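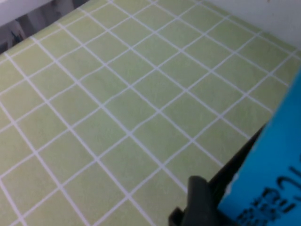
Who is the Plovero desk file meant for? Anyone with a pile of books and papers that keeps creeping across the table, at home or at work.

News > Press > Plovero

PREDSTEAD, January. I'm Odair Fagundes, and I run the home office side of things at Munro. I'm really happy to say our Plovero desk file is now on sale at the Grerkgate shop (and by mail, if you can't get over to us)!

It's black plastic, it stands upright, and it has three tall compartments. Mine are bills, school stuff and books I swear I'll finish. The sides and back are slotted, so it doesn't feel like a big solid box sitting on your table, and the floor is slatted too, so give it a wipe now and then.
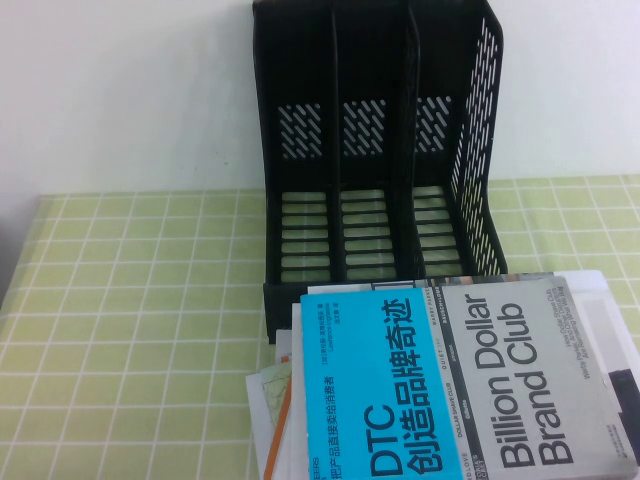 The organizer against the wall, with "Billion Dollar Brand Club" on top of the stack in front.

We had 2,715 people on the waiting list and made 3,586 for this first run, with 600 of those held back for schools and libraries. Start with the pile you hate most, that's my advice. Stand the big books up first and let the loose papers fill in after.

Store opens at 9 a.m. Come say hi!

Contact: Odair Fagundes, Munro press desk, Predstead | © Munro | Back to top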